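How do I get barcode sticker gunk off white plastic food containers?

I bought a stack of food containers for the pantry (flour, rice, the big bag of oats that never closes right) and every single one has a skinny barcode sticker up by the rim. I peeled the first one and got maybe half of it. The rest turned into that gray fuzzy paper layer, and under that it's all tacky. I ran it through the dishwasher thinking the heat would take care of it and now it's worse. Lint sticks to it. Cat hair sticks to it.

I don't want to scratch them up. They're shiny plastic and I know scratches show, plus I've read that food gets down in there. I have 16 of these to do so I'd love something that doesn't take all evening. Also is it safe to use the orange cleaner stuff on something I'm going to keep rice in??

Posted by Bostport
Share · 3 comments

Shewit Mamo

Okay, I do this all the time for the food pantry shelves at my church, so here's my routine. Don't wash them first! I know you already did one, that one we'll fix, but leave the others dry for now.

Get a hair dryer and warm up the sticker on low, keeping it moving the whole time so you don't soften the plastic. Then pick at one short end with your fingernail and pull really slowly, folding the sticker back on itself, almost flat against the container. If you pull straight out, it rips and leaves the paper behind. When it starts to fight you, stop and warm it up again.
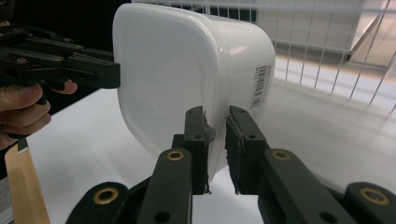 For whatever stays behind, cooking oil. Any kind, I use canola. Put some on a paper towel, lay it over the sticky part and go do something else for ten minutes (I usually do the dishes). Then rub it in little circles with your thumb and it balls up and rolls right off. Wash with plenty of dish soap, twice, or you'll have a greasy spot that feels almost as bad as the glue did.

The one that went through the dishwasher will need longer. Mix a spoonful of baking soda with the oil until it's like frosting, leave that on for half an hour, and rub it gently with your fingers. Try it on the bottom first if you're worried about the shine. Please no steel wool and no green scrubby pad, I ruined a really nice cake carrier that way and I'm still mad about it.

I'd skip the orange cleaner on the inside. On the outside, check what the bottle says about plastic and wash it really well after.

Share · 5 comments

Jarau

rubbing alcohol on a cotton ball. takes two seconds. done

Share · 1 comment

Czarnecka

I'm with Shewit on the oil, except I use mayonnaise when the oil runs down the side of the container. Sounds gross, works fine, stays where you put it. An old plastic gift card is good for pushing the goo off too, and it hasn't left marks on mine.

One more thing, if the containers are going in a cupboard with the label side to the back, you could just leave the stickers on. I have a couple that I never bothered with and they hold sugar the same as the others. Mine do get grubby around the edges after a while though, so if that'll bug you, take them off now while they're new.

Share · 2 comments

Related

Lids won't stay on after the dishwasher
Tomato sauce stains in plastic tubs
What size container for a five pound bag of flour?
Getting a price sticker off a wooden cutting board
Pantry moths, please help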